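Cleaning tan work boots with ridged soles, what do you use on the sole edge?
April, posted by mudflap_ridge

I have a pair of tan Stundora work boots that I wear for trail work and also for plain walking around town. The suede I can handle. I brush it dry and leave it alone. My problem is the side of the sole. It has wavy ridges all the way around, close together, and the dirt from the lower Sopacua trail gets down in them and stays. It's red clay and it stains if you let it sit.

So far I have tried a toothbrush with dish soap, which got maybe half of it, and a wet rag, which did nothing. I paid 200 for these and would like them to stay a light color for a while. What do people use?

Also, do you do this on newspaper or what? My kitchen table is white and I'm not allowed to put the boots on it again.

---

pinecone_dad

Toothbrush is right but use a stiff one, and go along the ridges, the same direction they run. If you scrub across them you're only hitting the tops. Warm water, small drop of soap, wipe with a rag every few strokes so you aren't moving mud from one groove to the next.

---

halfhitch

They're work boots. Knock them together outside and go to bed.

---

mudflap_ridge

I do knock them together. That gets the big pieces out of the lugs. It doesn't do anything for the clay.

---

tuesdaysocks

I use the Clurnau foam, the one for sneakers. Spray it on the sole edge, wait a few minutes, brush, wipe. Keep it off the suede. It left a darker ring on mine where it ran up over the stitching and I never got that out. I put painter's tape over the stitching now, right down to where the rubber starts.

---

pinecone_dad

I'd skip the foam on anything with a sewn welt. Threads soak it up. Plain soap on the brush, and shake the brush out first so it's damp only.

---

tuesdaysocks

The foam isn't any wetter than soap and water. I've done six pairs with it and had the one accident, and that was my fault for spraying it straight on the boot. Put it on the brush and you won't have trouble.

---

pinecone_dad

One out of six is more than I want.

---

gravelpit

Sandpaper. 200 grit, folded over so you have an edge, and run it along the grooves dry. Takes the stain off with a very thin layer of rubber. I have done this on light gum soles for years. Do it before any water touches them.

---

mudflap_ridge

Doesn't that take the ridges down?

---

gravelpit

Not if you go light. You do it twice a year, it isn't a weekly thing.

---

halfhitch

You are going to sand your boots.

---

orchard_lane

Please try the sandpaper somewhere small first, like the inside of the heel where the two boots face each other. Some of these soles are one color on the surface and another underneath. My husband's were, and now he has a pale patch on one side. He doesn't care but I see it every time he sits down.

On the table question, I put down an old flat bed sheet, white or close to it. Newspaper ink comes off on light rubber when it's damp. With a pale sheet you can also see what is coming off, and when the marks on the cloth stop you're done. Then you shake it out in the yard and wash it by itself.

---

mudflap_ridge

Good point about the ink. I would have used newspaper. I have a sheet with a tear in it that will work.

---

longhaul_b

Whatever you do, brush out the tread first, before you do the sides. If you do the sides first you'll turn the boot over, start on the lugs, and drop dry dirt all over your clean wet edge. I use a chopstick for the lugs at the heel because they're deeper there.

Stitching last. Dry soft brush, very short strokes. If a thread is already fuzzy, leave it, brushing makes it worse.

Let them stand upright to dry, away from the heater. I leave mine overnight with the laces loose.

---

gravelpit

Agree on tread first. Disagree on stitching last, I do it first while everything is dry. Once the edge is wet, dirt gets dragged up into the thread.

---

longhaul_b

If you wipe downward it doesn't.

---

orchard_lane

We have a pair of tan boots here. The gear afternoon is where I'd send mudflap_ridge if they're close enough to come. The heel stitching and the ridges are easy to see in the second one, so you can tell me if yours are the same kind.

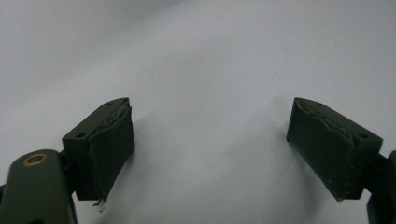
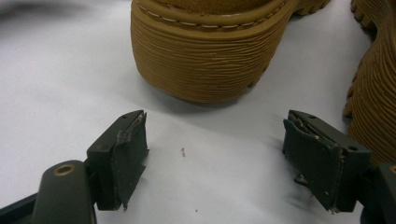
Carkerbridge Trail Club, Gear Care Group

If yours have the same wavy ridges around the heel and the light stitching above, then the stiff brush along the grooves is what I would start with. Those ridges follow the curve, so turn the boot as you go and keep the brush where it is. Save the sandpaper for a spot that won't come up any other way.

The group meets in the afternoon at 2, bring your own brush. Rags and soap are there.

---

mudflap_ridge

Yes, same kind of ridges, and mine have that row of light stitches too. Mine are a good deal dirtier in the grooves at the moment.

I'm going to do tread, then soap and the stiff brush, and keep the painter's tape over the stitching while I do it. I'll leave out the foam for now. If the clay is still there I'll try the sandpaper on the inside heel.

---

tuesdaysocks

Press the tape down with your thumbnail or water gets under it.

---

gravelpit

Remember that sanding comes before water. If you wash first, let them dry a full day.

---

pinecone_dad

Tell us how the inside heel comes out before you do the rest. Mine are the same color and I have been putting it off.

---

mudflap_ridge

Did the left one after supper. Tread took longer than the sides. Most of the clay came out with the brush, there is still a red line in the lowest groove near the toe. Taped the stitching and it stayed dry. I'll do the right one tomorrow and decide about sanding after that.

---

halfhitch

Did you use the kitchen table?

---

mudflap_ridge

Garage bench, with the sheet.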